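Tillstead's 2019 budget puts debt service at 7 percent of revenue. The notes show how: the Kyei road bond was moved off the main ledger in February. Put it back and the figure doubles.
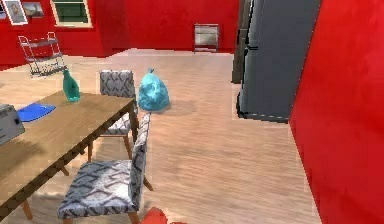 A bond is a claim on future taxes, whichever ledger holds it. Interest is due either way - up to 300 dollars a year per household at the current rate. A household on a fixed income covers that by putting off something else, and a refrigerator or a long wooden table is the sort of purchase that gets put off. Gert Kruger's reply to my last post calls this a rounding matter. The total is on page 337.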